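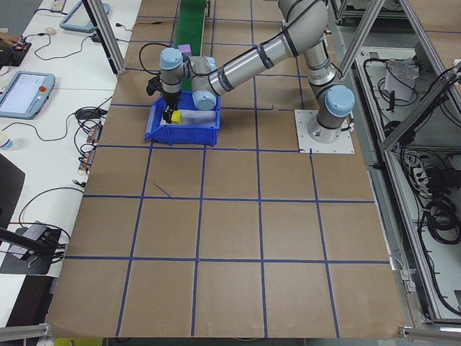

The man who held Clumonis, more or less

Readers who stayed awake through the August talk at Sadowski Hall will remember that we left the garrison of Clumonis in a bad way. It was the winter of 215 BC, the river had frozen, the men of Vukton were camped on the far bank, and the speaker had run out of time. Several of you have written to ask how it ended. One of you wrote to ask whether it ended, which I took as a comment on the talk.

So, the rest of it. The commander of the fort has no name that has come down to us. The one chronicle that covers the affair calls him "the commander" for eleven pages and "that man" on the twelfth, after he has annoyed the chronicler's patron. We know that he came up from the ranks, that he had a bad knee, and that he had been sent to Clumonis as a punishment. The offense isn't recorded. My money is on his having been right about something in front of a superior.

He had 90 men. The chronicle gives the enemy as "beyond counting," a figure ancient writers reached for whenever they hadn't been there. Châu Thái, who has been translating the text for us a few pages a month, points out that the same writer also describes as beyond counting a herd of goats, the stars, and his own regrets. She thinks the force from Vukton was a few hundred at most. A larger one would have starved on that bank, since the Ustau valley doesn't grow much now and grew less then.

The fort itself was nothing to boast about. It sat on a bend of the Ustau where the river could be crossed on foot in late summer and on ice in a hard winter, and it had a ditch, a bank, a timber wall, and a gate that faced the wrong way. The gate is my favorite part. It had been built looking toward home, for the convenience of the supply carts, so any sortie against the enemy had to begin with the whole garrison marching out in the direction of retreat and then turning left. Twice in the first winter the attackers saw this, took it for a withdrawal, came over the ice in high spirits, and met the garrison coming around the corner.

The chronicler calls this a stratagem. The commander, in the only words the text gives him, calls it "the gate." I have grown very fond of him.

What followed was six years of not very much. If you have been raised on sieges with towers and tunnels and boiling things, the siege of Clumonis will let you down. Vukton's men came in the fall, sat across the water, shouted, crossed if they could, and went home in time for spring plowing. The garrison went out in the summer, burned whatever hay they found on the far side, and also went home in time for their own harvest, which they had planted inside the ditch. There is a passage, which Châu Thái swears she hasn't improved, in which both sides agree to put off a skirmish on account of mud.
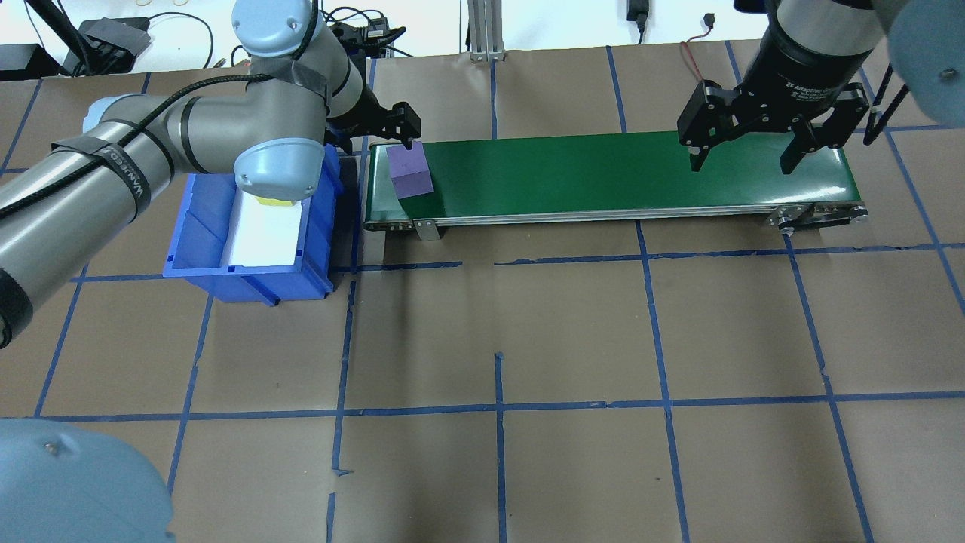

Pay was the real enemy, as it tends to be. The capital sent silver in the first year, grain in the second, and in the third a letter. The letter praised the garrison's steadfastness. It was read aloud at the evening meal, and the chronicle says the men "received it in silence," which I think we can all hear. After that the commander started charging a toll at the crossing. He charged merchants, he charged shepherds, and in the fourth year there's a strong hint that he charged Vukton's own supply train, which paid up – grumbling – and went through to feed the army that was besieging him.

This is the bit that got him into trouble. When word of the toll reached the capital it was called treason by people who had not been eating turnips for four winters. An inspector was sent. He arrived by the gate, naturally, and so was the first visitor in years to find it conveniently placed. He stayed ten days, ate well, looked over the accounts, and reported that the commander was guilty of everything he was accused of and should on no account be replaced. It may be the most sensible document in the whole of the period, and it was ignored.

His replacement turned up in the spring of 209 BC with a good family behind him and a better horse. His first act was to abolish the toll. His second was to brick up the gate and cut a new one facing the river, as any manual would have told him to. That fall the men of Vukton came across the ford, walked up to a gate that now pointed straight at them, and were inside before supper. The chronicle spends less than a line on it. The new man got away on the horse.

And the old commander? Here the sources go thin. He'd been ordered back to the capital to explain himself and seems never to have arrived. One later writer has him executed on the road. Another has him drowned. A third, writing much too late to know, mentions in passing an old man with a limp who kept the ferry at a crossing farther down the Ustau and was known for his prices. Châu Thái says there isn't a shred of evidence to connect the two, and she is quite right, and I have chosen to believe it anyway.

A few notes for those following the translation. The sheets for pages twelve through nineteen are on the table by the door at the hall, under the stapler. Please take one set each. The word we had been giving as "catapult" is now thought to mean "winch," and possibly "bucket," so the stirring scene on page 14 will need some adjusting in your memory. The map has been redrawn with north at the top, following complaints. The scale bar is still wrong, and I'd ask you not to plan a walk by it.

Next time we move on to the peace talks, which were held on a raft in midstream so that neither side had to be the host. It leaked. There is a good deal of argument in the text over whose end was lower, and the talk will start at 7:30 p.m., with tea from seven. If you were the person who borrowed the atlas, we would like it back before the raft.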